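Ochoa Cellars: Pre-Harvest Cellar Walk-Through, with Comments
August 18, 2023
Checked by Maricruz Serrano

First fruit is close and I love this walk every year, so forgive the long notes!

Crush pad
Drain covers seated: OK
Hose couplings and washers: OK, two washers swapped on the spot
Destemmer guard and emergency stop: OK. The stop button cuts out instantly now, a huge improvement on May.
Forklift horn and reverse alarm: OK, and wonderfully loud

Tank room
Ladder feet and top hooks: FAIL on the short ladder. Tagged and taken out of use.
Manway gaskets: OK on all but tank 4, which has a nick at the bottom of the seal. New one ordered from Sterker.
Pressure relief valves: OK, all move freely
Tank 4 volume plate: reads 3,226 liters, but the cellar book says 3,069. Please settle this before anybody works out a sulfur addition from either number.

Carbon dioxide
Fixed alarm by the press: OK, tested with gas
Clip-on meters: OK, charged and in date
Extractor fan: OK, but the belt squeals on start-up. It moves a beautiful amount of air once it gets going.
Rule for entering tanks: posted on the door, easy to read, nothing covering it

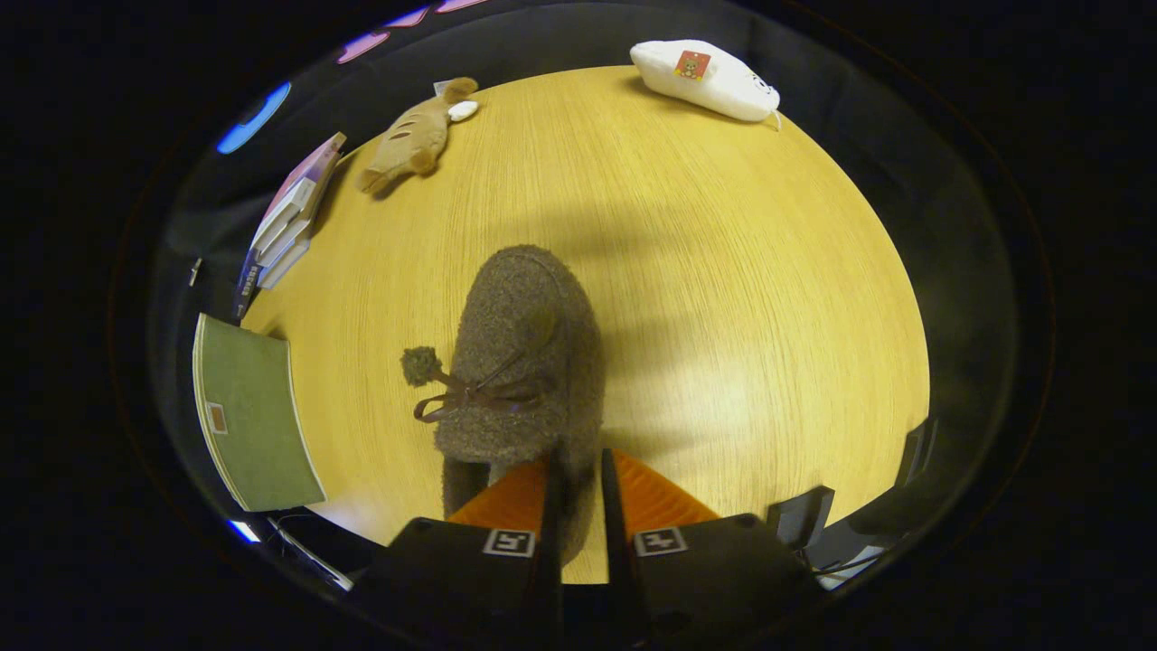

Valentyna Yurchenko wrote back the same afternoon that the book figure for tank 4 is the right one, as the plate dates from before the cooling coil went in, and that she wants the fan belt changed before the Grusberg block gets picked. She also asked for a second gas alarm at the low end of the barrel room.

Yes to both! I've added the alarm below.

Barrel room
Racks level and chocked: OK, lovely tidy stacks
Floor: OK, slight slope by the sink, yellow tape renewed
Second gas alarm, low end: TO DO
Emergency lights: one dead, bulb on the bench

Still open
Short ladder, replace
Tank 4 gasket, fit and water test
Tank 4 plate, correct to match book
Fan belt, before Grusberg
Emergency light bulb, Maricruz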